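Looking after a pale wooden table (and the mugs that live on it)

I have been meaning to write this page since June, when three people in a fortnight stopped me in the corridor at Kidwood to ask how to get a tea ring out of a light tabletop. It is a question with a short answer and a long one, and if you know me at all you will know which you are getting. So put the kettle on, find a coaster, and we'll go through it properly.

Pale tables show everything. A dark old dining table will hide a week of crumbs and a splash of gravy, but on a cream or beige top every drip and every pencil mark stands there waving at you. On the other hand you always know where you are with one, and they do make a small room feel so much bigger, particularly pushed up into a corner against plain walls.

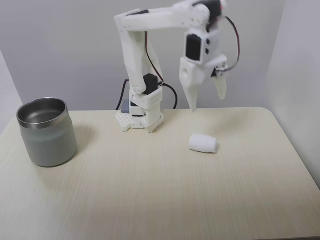

Kidwood Workshop and Kitchen Club, Home Care Group

First of all, find out what finish you have, as far as you can. Put one drop of water somewhere it won't matter (underneath, or right at the back) and leave it for a few minutes. If it sits up in a bead, the surface is sealed and you can be fairly relaxed. If it sinks in and leaves a darker spot, the top is oiled or bare and wants gentler handling and quicker wiping. I did this test on my own kitchen table after owning it for seven years and was quite wrong about what I'd been living with all that time!

For everyday cleaning you want a soft cloth, warm water and the smallest drop of washing-up liquid. Wring the cloth until you think it is dry enough and then wring it again. Wipe along the grain, go over it with a second cloth that has only clean water on it, and dry it with a tea towel. Most of the dull, greyish look people complain of is old soap, put there with the best intentions and never rinsed off. Don't forget the edges and the rounded corners, where sticky fingers and sleeves do their work, and do pull the table out now and then if it lives against a wall. Dust gathers along the back in a way that is frankly shocking.

Now, rings. A white ring in a sealed finish is usually a bit of moisture caught in the surface, and it will often fade if you leave it alone overnight. If it is still there in the morning, lay a dry cotton cloth over it and press with an iron on the lowest heat, no steam, for a few seconds at a time, lifting to look each time. Please be patient with this. A friend's table at Flulmont had a perfectly good ring turned into a perfectly dreadful iron mark by somebody who went off to answer the telephone.

Dark rings are a different animal. They mean water has gone down into the wood itself, and on an oiled or bare table you may need to sand lightly, with the grain, using a fine paper and finishing with something finer still. Sand a wider patch than the ring, feathering outwards, or you'll be left with a little dip that catches the light for ever after. Then oil the whole top and not only the patch. If it is a veneer I would leave the sandpaper in the drawer altogether and ask somebody who does it for a living. We paid almost 200 pounds to have the old sideboard at Jendier put right and it was worth every penny, though I did have to sit down when the bill came.

For pencil and crayon, try a clean white rubber before anything wet. Candle wax should be left to harden and then eased off with the edge of an old plastic card. Ink I have never beaten completely on bare wood.

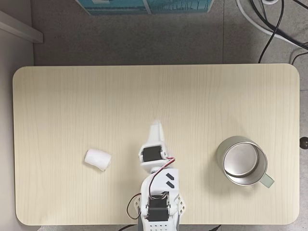 Mugs deserve a paragraph of their own, being the cause of most of this. Stainless steel is a lovely thing for a working table because it doesn't chip, but it does go brown inside if you drink your tea as strong as I do. A heaped teaspoon of bicarbonate of soda, hot water up to the brim, half an hour's soak and a good go round with a soft brush will bring it back. Keep wire wool well away, and keep bleach away too, as it can pit the steel. Rinse well and dry it straight off if you mind about water spots. Any mug with a coloured handle should be washed by hand unless the maker says otherwise, and it's worth working a cloth into the join between handle and cup, where old tea likes to collect.

While you're at it, wipe the bottom of the mug before you put it back down. It takes a second and prevents more rings than all the polish in the shops.

If the table stands on carpet, give the legs a thought as well. Lift it when you move it, with somebody at the other end, and shift it an inch or two when you vacuum so the pile doesn't flatten. An ice cube left to melt into a dent, then blotted and teased up with your fingers, does wonders on most carpets.

Oiled tops want a fresh coat 3 times in the first year and then whenever the water drop stops beading. I use the plain oil from the Lévesque shop, a thin coat, wiped off thoroughly after a quarter of an hour. Lay the oily rags out flat outdoors to dry and never leave them scrunched up in a bin, as they can catch fire all by themselves.

Page last tidied July 14, 2024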